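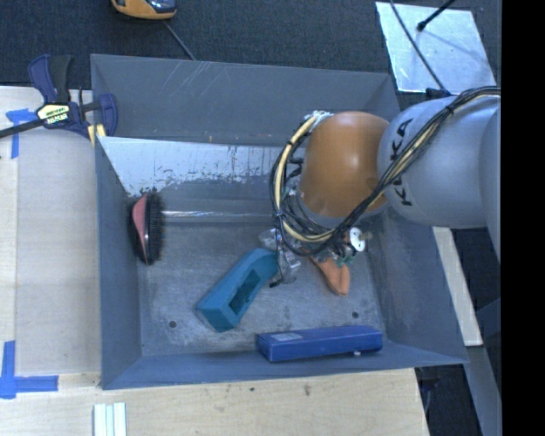 Figure 3. Interior of a sheet-metal bin with sloping walls, seen from above. The floor shows cloudy stains, pale abrasions and small scratches.

4.2 Surface wear and cleaning time

Returned goods at the Hunora and Fasimton depots are held in open bins between sorting and repacking. Both depots wash their bins on a fixed schedule, and the schedule takes no account of the age or condition of the bin. We wanted to know whether worn bins take longer to clean than new ones, and whether the extra time matters to the people who plan the washing shifts.

We followed 298 bins through one washing season that ended in February. Of these, 135 were at Fasimton and the rest at Hunora. Each bin was given a wear grade from 0 to 3 before its first wash. Grade 0 meant no marks that could be felt with a fingertip. Grade 1 meant light scratches only. Grade 2 meant scratches together with dull or stained patches, and grade 3 was used for flaking, pitting or dents deep enough to hold water. Figure 3 shows scratching and staining on the same floor, a combination that the graders often found hard to place. Two graders worked separately, and where they disagreed the higher grade was kept.

Washing followed the usual depot routine: a cold rinse, a brush wash with detergent, a second rinse and air drying on a rack. Time was taken from the start of the first rinse until the washer judged the bin clean. Drying was left out, as it depended mostly on the weather and on how full the rack was. Bins with labels or tape residue were timed after the residue had been scraped off.

Cleaning time rose with wear grade at both depots, but the steps were uneven. Grades 0 and 1 could hardly be told apart. Most of the increase came between grades 1 and 2, where washers went back over dull patches that looked dirty but did not change with brushing. Several washers told us that they could not tell a stain from dirt until the bin was dry. Grade 3 bins took the longest, although there were too few of them at Hunora to compare the depots at that grade.

The type of goods also played a part. Bins that had held garden items needed more brushing than bins that had held kitchenware, whatever their grade. We did not record how full the bins had been, and a later study should do so. The smaller depot at Shek was left out of the timing work because it rinses its bins with a hose and does not brush them. Its wear grades are included in the comparison of bin age in Section 4.3.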